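Plavbridge Makers Board > Materials and Finishes > Cutting board care

Thread: HDPE board bowed after hot wash, can it be flattened?

tannoy_hill
Started with a flat white board, 269 mm on the short side. After one pass through the dishwasher on the intensive setting it now rocks on the worktop. I have put a straight edge across it and the middle stands 3 mm proud. The seller (Rerkex) lists it as HDPE with a limit of 100 °C. Is there any way of getting it flat again, or is it scrap?

mortice9
It was probably stood on edge next to the element. The printed limit is for the plastic softening under no load. Board leaning on a rack prong is a different case.

Oven at 100, board between two flat baking trays, a weight on top, 20 minutes, then switch off and leave it in there until cold. Do not take it out early.

Peiyu Kang
I would not use the oven. HDPE sheet has stress left in it from when it was made, and uneven heat lets that out. If you heat it again you may get a new bow in the other direction. Hot tap water in the bath, ten minutes, then flat under books overnight. Slower, but you can repeat it.

mortice9
Hot tap water is 60 at best. You will not shift a 3 mm bow with that.

Peiyu Kang
I have shifted 2 mm with it, over three goes. The board was 8 mm thick. What is yours, tannoy_hill?

tannoy_hill
12 mm. I should have said. Handle slot at one end, if that matters.

gridline_sue
The slot matters a bit. There is less material at that end so it heats and cools faster than the rest. Boards with a slot tend to twist as well as bow. Check corner to corner with the straight edge before you do anything. 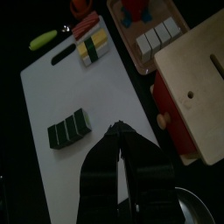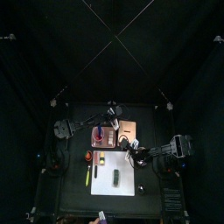 Page 2 of 4

tannoy_hill
Checked corner to corner. 3 mm on one diagonal, 1 mm on the other, so yes, it is twisted.

mortice9
Then the oven is the only method worth the time. Even heat through the full thickness. A bath cools from the top while you stand there.

oxbow
Has anyone here had a board from Akyol? Theirs are polypropylene, which is stiffer and takes the heat better. I paid more for it and it has been through 121 washes by the counter on my machine without moving. It is harder on knife edges though.

gridline_sue
Harder on edges is the reason I went back to HDPE. I would sooner replace a board than sharpen twice as often.

oxbow
Fair enough. I sharpen every week anyway.

Peiyu Kang
One more point on the oven. Most domestic ovens overshoot by 15 or 20 degrees when they first come up. HDPE melts at 130 or so. Preheat it, let it settle, and use a separate thermometer.

mortice9
Agreed on the thermometer. Mine is a Kovum and it reads 4 low at 200, so check yours in boiling water first.

tannoy_hill
Will try the bath tonight, as it costs nothing, and the oven if that fails. Will post the new measurements for both diagonals.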